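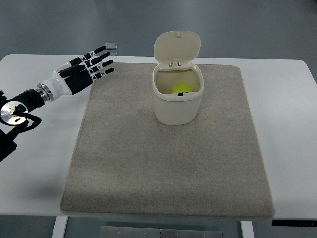
September, Sunday, late afternoon
Bence Katona, Justbridge workshop notebook

The lid question got good today and I want it down before I forget half of it. We've been going back and forth for ages over what a desktop bin should feel like to use, and I came in thinking the hinge was everything. It matters, sure, but the mat and the load matter too! I've settled on the gray carpet mat under the bin for all the tabletop work, with the cream-white one standing on it, lid flipped open, and the tennis ball inside as the stand-in for rubbish. A tennis ball is a lovely thing to test with. It's round, it's light, it's that loud yellow-green you can spot over the rim from across the room, and it doesn't leave crumbs or banana on anything.

Bench notes, in no order:

Bin straight on the white table: skates. Push the lid with one finger and the whole thing wanders off before the lid has made up its mind. On the carpet it stays put and you get a proper feel for the hinge. Very happy with this. I'd been blaming the bin.

Empty vs. ball inside: I could tell the difference with my eyes shut, which I did not expect. Weighed the bin at 300 g empty on the small scale, then 306 g when I did it again on the other side of the bench. Same bin, same scale. The table has a slope toward the window, so level it before anybody writes down a number they care about.

Lid: flips back past upright and rests there. I love that it stays open on its own. Closing is a gentle tap from behind, and the sound is a soft clack, much nicer than the Somogyi sample, which shuts like a mailbox. The Zavus one is quieter still but you need 2 hands, one to hold the body, so for me that's out for a desk.

Ball going in: drop from low, it settles. Drop from any height and it comes back out and goes under the shelving (4 times, I was enjoying myself). If the thing you throw away bounces, get closer.

Carpet picks up fluff like mad and the fluff ends up on the bottom of the bin. Brush it before each session, with the pile, toward the door end.

To do: try a damp cloth on the bin, the finish shows fingermarks under the long light. Ask Grustdale if they have an offcut of the same gray carpet, a bit bigger would be great. Repeat the lid feel with something soft in the bin, crumpled paper probably, and something flat like an envelope. Shim the table.

Whoever is in next, please leave the ball in the bin when you're done. I'm tired of crawling for it.

Justbridge workshop notes | Contact the bench desk | © Justbridge | Back to top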